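How to set up a welcome table for Sunday visitors

A welcome table gives newcomers a place to stop, ask a question and leave their details if they want to. It takes 40 minutes to set up the first time and much less after that. These steps are the ones we use at Sobczak Road.

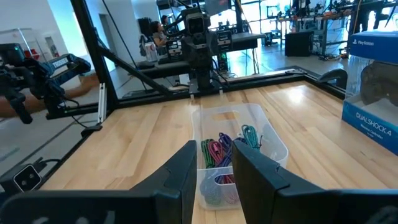
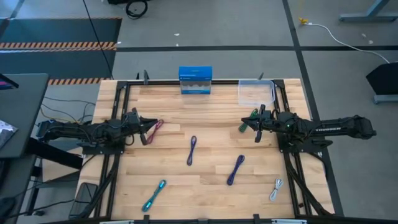 1. Pick the spot

Put the table inside the main doors but to one side, so a pram or wheelchair can get past. Check the fire exit is clear.

2. Print the cards

Ask for a name, one way to get in touch, and whether the person would like a call. Leave it at that. We print 200 at a time on plain card, and they last us until March.

3. Set out the papers

Keep it to the service sheet, the month's notices and a children's activity page. Old notices go in the recycling before you start.

4. Roster two people

One stays at the table while the other walks visitors to a seat or shows them the toilets. Be there half an hour before the service and stay through morning tea.

5. Follow up

Pass the cards to the parish office the same day. Gheorghița Grecu rings anyone who ticked the box within 5 days - if there is no answer, she leaves one message and doesn't chase. Cards are shredded once the details are entered.

Related pages
Booking the Trista Room
Morning tea roster: how to swap a turn
Reading aloud in church: notes for new readers
Hearing loop and large print hymn books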